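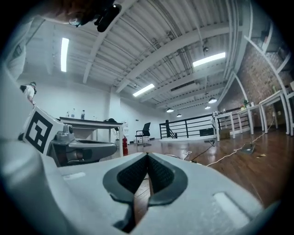 Lighting circuit work, main hall, November 3, 2023. Isolated the overhead circuit first thing and went over the old drawing with Yufang Liang before touching anything. The drawing is wrong in at least one respect: it shows the supply dropping through the roof void, and there is no void. The ceiling is white corrugated sheet with the ridges exposed, and the thin pipes and conduits are mounted on it and run past the white steel beams in plain view. Good for access, bad for dust. The fittings up there are rectangular fluorescents, still the old type, and they stay until the Nelten replacements have been accepted. Have marked up a copy of the drawing in red and put it in the folder. The original should be withdrawn.

Reason for the work. Complaints of hum and of uneven light on the floor, mostly from people working towards the wall. Capucine Joly has asked for readings at working height before and after, same meter, same positions, same operator if possible. She wants it done with daylight excluded, so the readings were taken after dark with the shutter down. Meter is asset 1519. Its calibration label runs out in March and it should go back to Vestergaard before then or the second set will have to be done on a different instrument.

Readings. Full table is on the shared drive, not copied here. Light level directly below the fittings is adequate. It falls away between the beams more than the layout would suggest. My first thought was ageing tubes. Swapped one tube for a new one from stock and the reading between the beams moved very little, so the spacing is the larger part of it. The beams also throw a soft shadow when the nearest fitting is on the far side. Not measured properly; a second fitting would need to be switched off on its own and the present switching does not allow it.

Hum. Traced by ear from the tower, then with a length of dowel held against each housing. It is worst where a fitting is clamped hard to the sheet. The sheet is acting as a sounding board. Backed off the fixings on the noisiest one, put a rubber washer under each and nipped them up again. Clear improvement on the floor, confirmed by Yareli Robles, who did not know which one I had altered. The ballast itself still buzzes close to. Would expect the new fittings to cure that, but the washers are cheap and should go in regardless.

Conduit. One saddle had pulled out of its hole and the run beyond it was hanging on the next. Refixed with a larger screw and a backing plate. The gap between conduit and sheet there is 13 mm, which is enough to get a brush in. The rest of the run was sound. Thick dust on the upper side of everything, as expected. Brushed down what could be reached, with a sheet over the floorboards underneath. The brown floor shows every speck of it, so anyone doing the next section should sheet a wider area than I did.

Tower. Castors locked each time on a scrap of ply to spare the boards. One castor brake does not bite fully and has been tagged. Do not use the tower again until it is changed — Stimbridge hold the part, and Elínborg Oddsson has the order form.

Switching. Gunnlaugur Þrastardóttir would like the hall split into 2 zones so that one half can be left off. Possible with the existing conduit if the new cable is pulled in alongside the old. Fill needs checking at the bends. I opened one inspection elbow and it was tight but workable. The elbow had been packed with some grey compound, now brittle, origin unknown. Removed it and left a sample in a bag on the bench.

Circuit re-energised at end of session. All fittings struck, one slow to start. Starter changed, same result, so probably the tube. Left in service.

Outstanding:
Dustar price for the cable and the rubber washers in quantity.
Castor brake.
Meter to be returned, and the date of its return written on the board.
Correct drawing to be issued and the old one taken off the wall by the distribution board.
Second set of readings, once the new fittings are up. Positions are marked in pencil on the skirting. Please leave them.

Notebooks > Building > Electrical > Main hall

This site uses cookies to remember your login and display settings. Accept | Manage preferences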